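Sourdough notebook, October

Fed the starter at 845, rye this time, 300 g total. Ju-won swears by rye and I'm finally giving in. It smelled like green apples when I opened the lid, so much nicer than the nail polish thing we had going on!
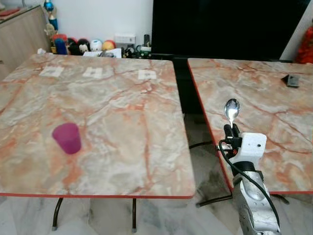
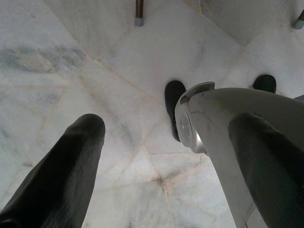 Checked again at 1015 and the dome was already up past the tape. Way quicker than the white flour batch. I think the Handetti flour is just thirstier too - I had to add a splash more water twice and it still pulled like taffy.

Plan for tomorrow: 4 loaves, two with the long cold rest and two straight through, same salt in all of them. Soo-ah wants the seeded one again (fine, but she's toasting the seeds). Ea, if you read this, please don't feed the jar tonight. I want to see how far it drops on its own.

Still need to ask Mal-soon where the big banneton went.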